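**Miah's gripper trial ends without a winner, and the company is fine with that**

*For release in September*

Miah, the independent test shop for handling equipment, has finished its side-by-side trial of two hand-held gripper tools, the Floltonari and the Zarik, and won't be naming either of them the better buy. The full results go out to subscribers this month.

Both tools are sold on much the same promise. An operator carries the gripper, picks things up with it, and the camera on board records the job so that a robot arm can learn from it later. Both makers say a new operator can be productive in a single morning. Miah set out to see how much of that survives contact with a cluttered bench and a tired wrist.

"We've read a lot of brochures," said Nilmini Weerasinghe, who led the trial. "I wanted to know what happens on the two hundredth pick, when your forearm hurts and you've stopped being careful. The brochures don't have a page for that."

Over the trial, operators attempted 1,707 picks using household and workshop items. Of those, 666 were done with the Floltonari and the rest with the Zarik. The split is lopsided because the Floltonari units spent part of the trial waiting on replacement pads, and Miah chose to publish the uneven numbers as they stand. Readers who want a tidy comparison will have to do some of their own arithmetic, and should be cautious about what they get out of it.
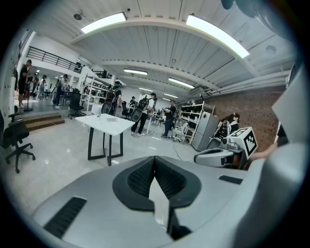
Camera placement gave the testers more to argue about than grip strength did. A camera fixed to the tool goes wherever the hand goes, and both makers present this as a plain advantage. Miah is less sure. The wide view takes in a good deal of the tool itself: the grey body fills the lower half, one upright jaw blocks part of the right side, and what's left has to cover the table, the people walking about with backpacks on and the far end of the room. The reflections of the ceiling lights in the white tiles are in there as well. A learning system has to sort the useful part from all of that, and neither maker would tell Miah how well its software does so in a busy room. Until one of them does, the company recommends that buyers ask for sample recordings made somewhere with people in it, at normal working light, and look at them before signing anything.

The trial logged 163 failed picks across the two tools. Most were slips on smooth or rounded items. Miah has not published a failure rate for each tool, on the grounds that the operators improved as they went and the tools were not used in equal amounts at each stage. Weerasinghe said she expects both makers to complain about this, and that one has already started.

Padding was the other sore point. Soft pads forgave clumsy approaches and let operators grab things off-centre, but they also wore. Firmer pads lasted longer and were worse with anything slippery. Miah's testers swapped between the two types and could not agree on a favourite, and the report prints their disagreement at some length.

Skovmont, which distributes both tools, supplied the units on loan and had no say in the results. Its product manager, Dinesh Begum, was given the findings ahead of release.

"I'd have liked a clearer answer, obviously," Begum said. "Customers ring us and ask which one to get. But I've used both, and I don't think the report is unfair. I do think it's a bit hard on the cameras."

Miah stands by the camera section. It also wants to be plain about what the trial did not cover. No robot arm was trained on the recordings, so the report can't say whether either tool's data makes for a better robot. It looked only at the gripping, the handling, the comfort of the operator and the recordings as recordings. Claims in the makers' material about faster training were left alone - Miah had no way of checking them, and neither maker offered one.

On comfort, the findings were firmer. Operators were asked to stop and rest after 30 minutes of continuous use, and several asked to stop sooner. The weight of both tools sits well forward of the hand, and the strain showed up first in the thumb. Miah would like to see published weight and balance figures for every tool in this category, measured with the camera and cables attached, as they would be on an ordinary working day.

The company's advice to buyers is modest. Borrow before you buy. Try the tool on your own awkward items, in your own room, with the usual traffic going past. Ask what replacement pads cost and how long they take to arrive. Treat the single-morning claim as a sales line until one of your own staff has managed it.

A second trial is planned, with equal use of both tools and a set pad type throughout. Makers of other hand-held grippers are welcome to submit units, on the same terms Skovmont accepted: loaned equipment, no fee, and no sight of the draft until the findings are settled.

**About Miah**

Miah tests handling and automation equipment for small manufacturers, labs and workshops. It is paid for by its subscribers and doesn't take advertising. Requests for the full report or an interview with Nilmini Weerasinghe can be sent to the Miah press desk, which is staffed from 9 am to 4 pm.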